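List: resau-users
Subject: Re: [resau-users] Left hand freezes, log says everything is fine
Date: August 22, 2026

On the earlier thread, someone at Layug wrote:

> We're seeing the left hand stop dead partway through a two-handed
> task while the right one carries on as if it had the place to
> itself. No error, no warning, exit code 0. It only happens in sim
> so far. We're on the February build with stock hand configs. Has
> anyone else run into this, or did we break it ourselves?
>
> Also, does the watchdog do anything? Asking for a colleague.

You didn't break it yourselves, or if you did, we broke it the same way over here at Rellholm.

We hit this in the kitchen set, on the task where the croissant has to go from the motorcycle plate to the plain white one. It's a pick and place a toddler could manage, if you could get the toddler to put the croissant down. We ran 1,870 episodes over a long weekend and came back to a very cheerful summary page. Then I made the mistake of watching some.

In around 20 of them the left hand comes up off the counter, points its fingers at the sky and stays like that until the timeout. The right arm does its share or doesn't, depending on the seed. The log reports both arms as tracking the whole way through.

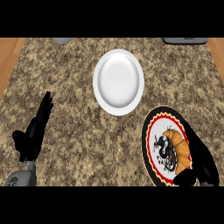
What I found after two days of adding print statements, like an animal: the two arms publish their joint targets on separate timers, and the Cirum bridge stamps each message when it forwards it, not when it was made. If the left publisher stalls, the bridge resends the last target it has with a nice new timestamp on it. The watchdog looks at the timestamp, sees that it's fresh, and goes back to sleep. The arm is told to hold still, it holds still, tracking error is zero, everybody gets a gold star.

So to your colleague's question: yes, the watchdog works. It is guarding the wrong door.

The stall itself comes from the hand retargeting step. When the solver can't find a finger pose it likes, it retries with no limit, and the publisher sits behind it in the same thread. The right side has the same code and I've seen it hang there too, only less often. I don't have a good explanation for the difference and would be glad of one.

What we're running now:

1. Retries capped at 8. After that it sends the last good pose and raises a fault you can see.
2. Bridge passes the original stamp through untouched. This is the bridge.keep_stamp option, which exists, is off by default, and is documented in a comment.
3. Watchdog trips both arms if either one goes stale. It used to trip only its own side – fine for two robots, less fine for one robot with two arms.

With those in, the stalled episodes end early and get marked failed. Our success rate went down, which I've had to present as good news in a meeting.

Please don't put the February build on hardware until you've done at least number 2. A hand that freezes over a simulated countertop is a nuisance. One that freezes while the other arm keeps pulling on whatever they're both holding is a repair bill, or somebody's fingers.

Two things still open on our end. The fault doesn't clear on a scene reset, so you have to restart the bridge. And I haven't checked whether the recorded datasets keep the false stamps; I suspect they do, and I've been putting off looking.

Patch is against the current Resau main branch and I'll send it to the list once the tests stop complaining about whitespace. If you have a seed that hangs the right hand reliably, I'd like it.

–
Rellholm sim group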